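Chapter 4

Small Storage: Drawer Organisers and the Tidy Desk

Advice on tidying tends to begin with a purchase. The reader is told to buy a set of trays, a rack or a stack of little drawers, and is promised that order will follow. This chapter takes a cooler view. Small storage can be useful, and in later sections we look at cases where it plainly was, but the claims made for it are larger than the evidence behind them.

Much of that evidence comes from people who sell the trays. The rest comes from before-and-after accounts written within a day or two of the tidying, when almost any desk looks good. We know far less about the same desks a season later. The Bruradside survey, which we shall return to throughout the chapter, was an attempt to fill that gap. Boglárka Pap and Walter Agudelo visited 626 home desks and worktables, and then went back to them. Their first visits were made in August, and the results should be read with that in mind: people on holiday use their desks less, and a desk that is not used stays tidy without anybody's help.

4.1 What counts as an organiser

The word is used loosely in shops. In this book an organiser is any container meant to live on or in a piece of furniture and to divide small belongings from one another. A shoebox with no divisions is a box. A jar of pens is a jar, even when the label calls it a "desktop system". The distinction may seem fussy, but a good many arguments about storage come down to two people using the same word for different things.

Three features matter for our purposes: whether the contents can be seen, whether the container can be moved with one hand, and whether it takes up surface that was wanted for something else. The last of these is the one most often left out of the sales talk. An organiser on a tabletop is itself an object on a tabletop. It may earn its place or it may not, and the only way to find out is to ask what the surface was for in the first place.
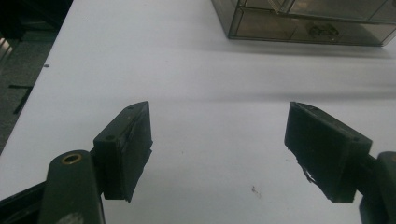 Does a see-through drawer unit make it easier to find things?

It helps a little with large or brightly coloured items and hardly at all with small ones. Through smoky plastic, a heap of clips and a heap of screws can look much the same, so most owners still open the drawers to check. A plain label on each drawer does more good, provided that somebody changes it when the contents change.

4.2 The empty surface

A clear white table has become the usual sign of a well-run room, and we should be wary of it. A clear surface tells us where things are not. It says nothing of where they went. Among the households visited by Pap and Agudelo, some of the barest desks stood next to the fullest cupboards, and the owners could not always say what was in them.

Géza Medve, whose essay is reprinted at the end of this chapter, goes further and calls the bare desk "a kind of Sunday clothes". We think he overstates it. People who sew, draw or mend things need open space, and clearing a table before work is an old and sensible habit. The doubtful step is the next one, from "I need this space for an hour" to "this space must always look unused".

4.3 A small trial

Feven Worku set up a modest comparison between two makes of drawer unit, the Ukwood and the Skerix. Twenty people took part. Half were given one make and half the other, and each person filled the drawers as they pleased. Worku then asked them to fetch four named items while she timed them.

The difference between the makes was too small to mean anything. What did matter was who had filled the drawers. People were quick with their own arrangement and slow with a stranger's, however neat the stranger had been. Lajos Pap has objected that 20 people is too few to settle the matter, and he is right. It is enough, though, to cast doubt on the idea that a good layout will be obvious to anyone who opens it.

Before reading on, choose one drawer or tray that you use every day. Write down what you believe is in it, without looking. Then empty it on to a table and compare. Keep the list, as you will need it again in Section 4.5.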